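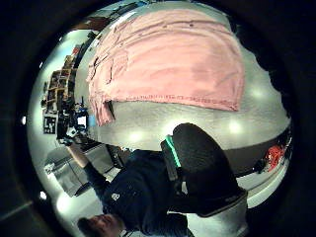
Pink cloth on the white table, left side folded over.

Tuesday, January 29, 2019
Citlali Rosales, Tenham workshop

I'm writing this up while it's still fresh, partly for Tatu and partly for myself in August, when I will have forgotten all of it and be cross with whoever left the jaw settings like this (me, it will be me).

The short version is that the Dromero arm pinched through its own stop limit during cloth folding and carried on pulling when it should have let go. No one was hurt. Tatu had his hand a fair way off, on the bench side, and hit the red button quickly, bless him. But the arm went on pulling for a good moment before the button took, and I don't like that at all.

We were on run 119, the long fold, where the jaws take the hem and bring it across. The first four tries after lunch were lovely, really the best we've had out of it. On the fifth the jaws closed on a double thickness, I think because the cloth had rucked up, and the force reading jumped and then simply froze. It sat at the same figure right through the pull. The controller believed it was holding something nice and light, so it kept going, and you could hear the wrist joint grumbling. By the time it stopped the cloth was stretched tight as a washing line and one of the finger pads had peeled halfway off.

Tatu's first thought was the cable, and I'm fairly sure he's right. If you bend the sensor lead where it comes out of the wrist, the reading sticks, and if you straighten it, it comes back after a second or two. We did it over and over like children with a light switch. What bothers me more is that the software accepts a stuck reading without a murmur. I'd always assumed there was a check for that (I even told the Brandelcombe people there was, so I owe them a phone call!). I went through the settings this evening and there is one, but it's switched off in the Zamudio profile, and that's the profile we've been copying since we started on cloth.

Things still to do:

- new sensor lead, with a proper loop of slack at the wrist
- stale-reading check on in every profile, then test it by pulling the plug mid-run
- time the stop button, properly, 9 presses at least
- glue or replace the finger pad
- ring Brandelcombe

Arm is off at the wall and tagged. Please leave it that way until the lead is changed, even for "just a quick jog", Tatu. The hand-held gripper is fine to use in the meantime as it has no motor to argue with.

I haven't found the little screw from the finger pad. If you tread on it, it's M3.

Contact: Tenham workshop, main desk | © 2019 Tenham workshop notes | Back to top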